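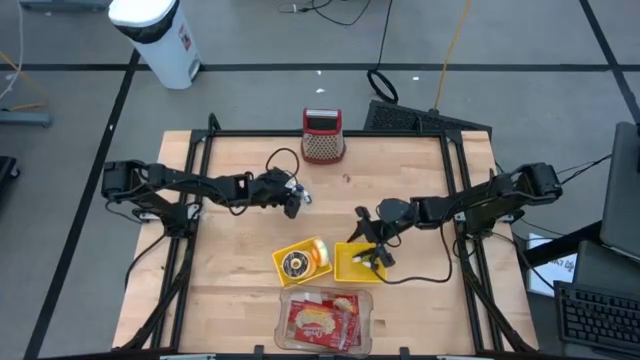
¿Dónde conviene guardar los objetos pequeños que se quedan encima de la mesa de la cocina?

En bandejas poco profundas, una por tipo de objeto, y en un recipiente transparente para los alimentos ya abiertos, de modo que todo se vea sin levantar nada.

14 de agosto de 2023

GRORACH PRESENTA BRUNENANO, SU PROGRAMA DE ORDEN PARA MESAS DE TRABAJO Y COCINAS PEQUEÑAS

Bosport. La empresa de organización doméstica Grorach ha puesto en marcha Brunenano, un programa destinado a hogares en los que una misma mesa sirve para cocinar, desayunar, hacer paquetes y dejar lo que se trae en los bolsillos. El programa incluye una guía impresa, un juego de bandejas y recipientes y una sesión de dos horas en el taller que Grorach tiene en el barrio de Varma.

La propuesta parte de una encuesta que la empresa realizó en abril entre 1.546 hogares de Bosport y su entorno. A los participantes se les pidió que anotaran, al final de un día corriente, qué había quedado sobre la mesa de la cocina. Las respuestas más repetidas fueron rollos de cinta adhesiva, paquetes de galletas empezados, utensilios sin guardar y piezas sueltas cuyo lugar no estaba claro.

«La gente suele tener armarios suficientes. Lo que falta es un sitio intermedio para las cosas que se usan a diario y que no apetece llevar hasta el cajón», explica Sumathi Thomas, responsable del programa. «Si ese sitio existe y es pequeño, la mesa se despeja en pocos minutos».

Bandejas para lo pequeño

La guía recomienda empezar por los objetos menudos. Dos bandejas de plástico amarillo, colocadas una al lado de la otra, bastan para una mesa mediana. En la primera se pone el rollo de cinta, tumbado, con lo que se utiliza al cerrar bolsas y cajas. La segunda queda para las piezas sueltas de color claro, que se pierden con facilidad sobre un tablero de madera clara y destacan sobre el amarillo.

El color se eligió por ese motivo. En las primeras pruebas del taller se emplearon bandejas blancas y los asistentes tardaban más en encontrar los tapones y las pinzas. Las bandejas no llevan tapa ni divisiones. Cuando una se llena, la indicación es vaciarla entera y volver a repartir su contenido, sin añadir una tercera.

Un recipiente transparente para los paquetes abiertos

El segundo paso se ocupa de la comida. Los paquetes de galletas o de crackers ya empezados se doblan por la parte abierta y se meten en un recipiente de plástico transparente, que se deja en el borde delantero de la mesa mientras se ordena. Los envases rojos o con dibujos grandes se reconocen a través de la pared sin necesidad de etiqueta. Grorach aconseja no mezclar en ese recipiente alimentos con cintas, pilas o material de papelería, aunque sobre espacio.

Las galletas sueltas deben pasar a un envase con cierre antes de guardarse. El recipiente transparente del juego es abierto y está pensado para tener los paquetes a la vista, por lo que no sustituye a una lata ni a un bote hermético.

Los utensilios de pie, al fondo

Para el rallador de caja, la guía propone la parte posterior de la mesa, de pie y con el asa hacia arriba. Un asa roja, como la de muchos modelos corrientes, ayuda a localizarlo y a cogerlo sin tocar la cara perforada. Después de usarlo se lava y se seca antes de devolverlo a su lugar. Quien tenga niños pequeños en casa puede reservarle una balda alta.

El último paso es pasar un paño por la madera. Las migas y las motas oscuras que quedan junto al rallador se retiran en seco, y solo después se humedece la superficie. En tableros de madera maciza, el taller desaconseja dejar agua encima o apoyar envases mojados durante mucho tiempo.

Sesiones en Varma

Las sesiones se celebran en grupos de hasta 35 personas. Cada participante recibe una mesa con objetos mezclados, los clasifica según la guía y vuelve a hacerlo con una disposición distinta. También se dedica un rato a fotografías que los asistentes traen de sus propias cocinas, siempre que quieran enseñarlas. No hace falta experiencia previa ni comprar material.

Grorach ha impreso 800 ejemplares de la guía en esta primera tirada. Se entregarán gratis a quienes acudan al taller y se podrán consultar en el mostrador de la tienda de Bosport. El juego de dos bandejas y un recipiente transparente se vende por separado. Las bandejas se pueden comprar sueltas en caso de rotura.

«No pedimos que la mesa esté vacía», añade Thomas. «En una cocina en uso siempre habrá algo encima. Pedimos que la cinta esté donde estuvo ayer y que el paquete abierto se pueda encontrar por la mañana».

La empresa prevé revisar la guía con las observaciones recogidas en las sesiones. Entre los cambios en estudio figuran una página dedicada a mesas plegables y otra sobre cajones poco profundos, dos asuntos que aparecieron con frecuencia en la encuesta.

Acerca de Grorach

Grorach diseña y vende artículos de organización para el hogar y ofrece talleres de orden en Bosport. Su taller de Varma atiende a particulares, comunidades de vecinos y centros educativos.

Las inscripciones y las solicitudes de prensa se atienden en la tienda de Bosport, a la atención de Sumathi Thomas.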